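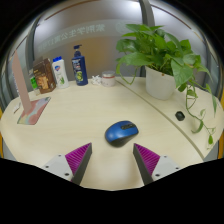
Pludside Robot Learning
Week 4 handout: collecting demonstrations by hand
Liya Lemma, lab support Tien-fu Ng

Last week we looked at how a policy is fitted to pairs of camera views and gripper movements. This week is about where those pairs come from. Please read this before your lab slot and bring your group's task sheet, signed.

1. What counts as one example

One example (we will say "episode") is a single run of the task from start to finish. For the pick task it has four parts: approach, close, lift, set down. Recording starts before the gripper moves and stops after it has let go and backed away. If you stop early, the model never gets to see the release, and in last year's tests several policies picked the object up and then simply held on to it.

An episode stores the wrist camera video, the finger opening and the path of the gripper. Vustix lines these up by their timestamps when you import them. It does not check whether the task was done properly. You have to do that yourselves.

2. Approach

Begin with the fingers open and the object between them and the far side of the desk. Move in at an even pace. People tend to slow down a great deal in the last few centimetres and the model copies this, so practise a few times without recording first.

Keep the object in view all the way in. With a wide lens this is easy near the middle and harder near the rim, where straight edges bend and small changes in position are difficult to judge.

3. Closing on the object

A computer mouse is a good first object. It is smooth, it has a clear front and back, and its width suits the fingers. Take it across the body, one finger on each side, and let the ribbed pads give a little as you close. Do not squeeze until they fold.

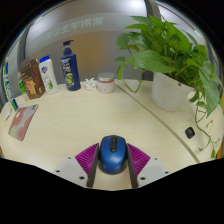
Figure 1. Mouse between the two fingers, scroll wheel end pointing away from the operator.

Check the scroll wheel end before each run and write its direction in the log. In the Barros set, which we use in the assignment, 167 episodes were recorded and nearly all of them had the mouse facing the same way. The policy trained on it did well until someone turned the mouse round. Tien-fu will show the failed runs in the lab.

4. What to vary and what to leave alone

Each group records 20 episodes. Change the following between runs:

Start position of the object
Direction the object faces
Height and angle of the gripper at the start
Set-down position

Leave the camera mount, the lens settings and the finger pads alone for the whole session. If a pad comes loose, stop, refit it and make a note of the episode number.

Background items are a separate matter. Bottles, boxes and plants may stay on the desk. We want some clutter — a model that has only seen bare desks does badly in a real room. What we don't want is an item that moves every time the target moves, for instance a bottle always placed straight behind the mouse. The model can learn to look for the bottle instead.
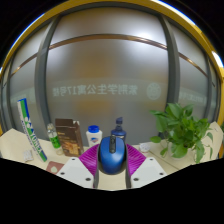 The same goes for glass and bright light. Glare on a partition will shift during the afternoon, and a group that records all its left-hand starts at two o'clock and all its right-hand starts at four has mixed up two things at once. Shuffle the order of your starts. Vustix will print a random order if you ask for one under Session, Plan.

5. Checking and labelling

Watch every episode at normal speed before you upload it. Mark each one as good, failed or discard.

Good: the object is lifted clear, set down and released.
Failed: a real attempt that went wrong, such as a slip or a missed grasp. Keep these and label them. We need them in week 6.
Discard: recording fault, dropped video, a hand across the lens.

You need at least 16 good episodes out of your 20. If you have fewer, book a second slot with Tien-fu. Do not relabel failed runs to reach the number.

6. Before the next session

Upload to the Grelach folder with your group letter in the folder name. Include the log as plain text. Read the first half of the Barros notes and come ready to say how your own starts differ from theirs.

Labs close at 5 pm in November. Charge the gripper before you leave.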